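The Green Pile

I have a weakness for green. It started in June with a set of bowls from Flostora (which aren't even green, most of them), and somehow by the end of the month half of what came through the wash was some shade of sea or mint or jade. So this morning was the green pile, and I took my coffee along and made a proper job of it. 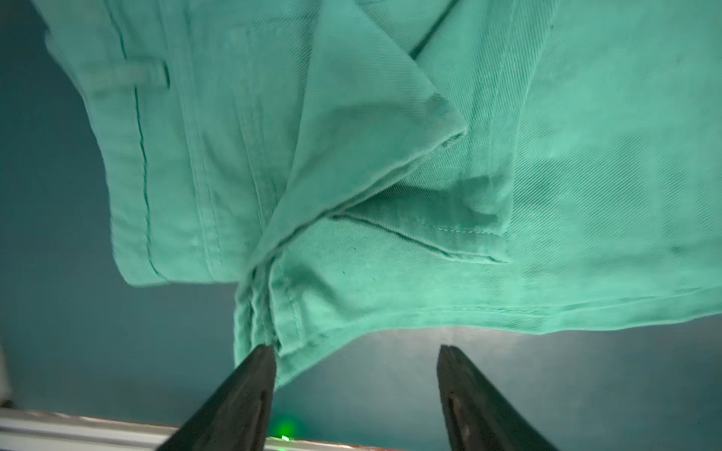 Mint twill, belt loop and all. I do love that topstitching by the pocket.

Twill is the easy part. It holds a crease, it stays where you put it, and if you smooth the waistband first the rest more or less follows. I used to fold everything in half and hope, until my drawer in the Bollanville house refused to close. Now I fold in 3 and stand things on end, and I'm smug about it for days.

Knits are another matter. They slump! I lay them down, pat out the lumps, and by the time I've turned around they've rolled themselves up again. I try to find a ribbed bit to start from and work outward.

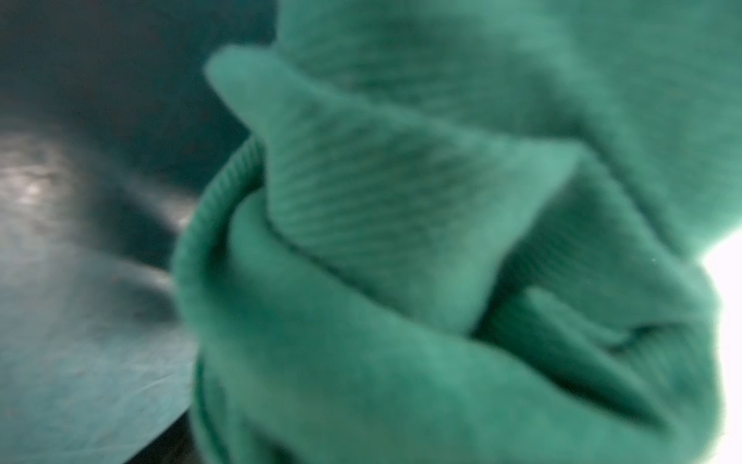

Soft Things and Where They Go

Anything fuzzy I give a good shake first, and I never press it. My mother ironed a fleece once and we still talk about the smell. I let the folds stay big and puffy and put those pieces on top of the stack, where nothing squashes them.
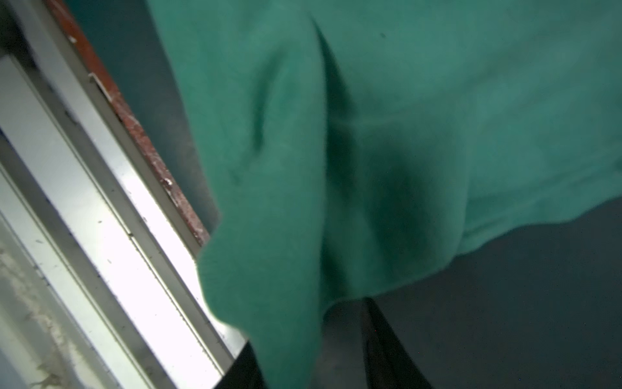

The Long Fold

For a cloth that's going over a rail or a hook, I go lengthwise, so you end up with a long strip, and then fuss over the wrinkles as much as your patience allows. Mine allows very little before lunch.
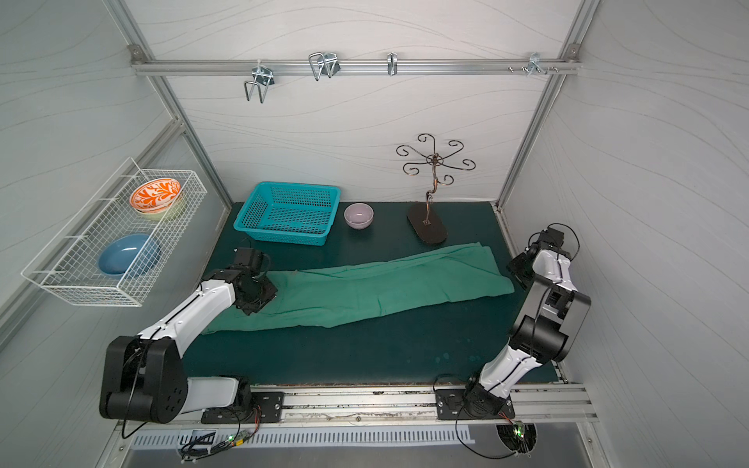 I've been meaning to say something about baskets, too. The turquoise plastic one is my favorite for small cloths, and the white wire one on the wall has ended up with bowls in it, which was never the plan but I like seeing the orange leaves when I look up. I keep eyeing a bigger one from Tendard. Next time I'll get to the blues, and there are a lot of blues.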